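Follstead lakeside cabins, anyone stayed lately?

fernhopper
2020-07-08
We're looking at four nights in one of the Follstead cabins, the ones up the gravel road past Tanabe. The quote came to 585 with the cleaning fee, and that's for the small cabin with the loft. My husband wants the big one on the water but it's 990 for the same dates and I just can't see it. Has anyone done both?

mudroom_dan
Did the loft cabin in December. Loved it, would go again tomorrow. The stairs are more of a ladder though, so if either of you gets up at night, think about that! Very quiet, cows on one side and trees on the other. We heard an owl every single night.

PattyOnTheRoad
Going to disagree with Dan a little. The loft gets stuffy and the one window up there only opens a crack. We moved down to the pull-out couch on the second night. The waterfront cabin has a real porch and you can put a canoe in right off the steps — worth the extra to me.

mudroom_dan
Well sure, in summer I can see that. We had the heater going so I never thought about the window.

fernhopper
Oh, that's good to know, I run hot. What about food? Is there a store or do we haul everything in?

kelso88
Tanabe has a small grocery and a gas station, and the grocery closes early. Haul in your meat and coffee. And bring bug spray and your own little pharmacy, the nearest real drugstore is in Drolo and that's a long drive on a bad road.

PattyOnTheRoad
Second the pharmacy bag. I always throw in bandages, allergy pills and a skin cream.
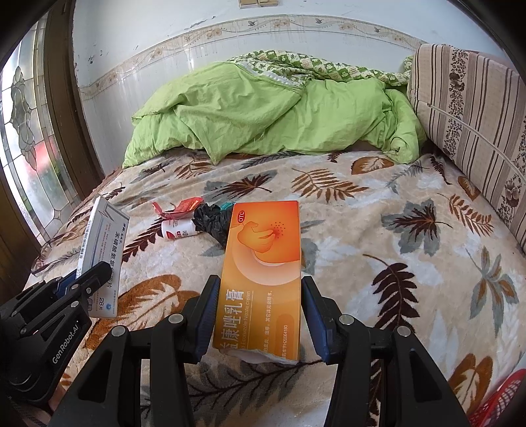 Econazole nitrate cream, the orange box

kelso88
Ha, mine is mostly antacids.

fernhopper
Last question, I promise. Do I book on Tralisis or call them? Tralisis wants a 100 deposit.

mudroom_dan
Call. Ask for Kwaku Ansah, he runs the office and he let us check in early without a fuss.

PattyOnTheRoad
I'd book online, personally. I like having it in writing, and I got my deposit back in two days when we had to cancel once. Phone is fine if you get an email after.

fernhopper
OK, calling in the morning and asking for the email. Still fighting over which cabin!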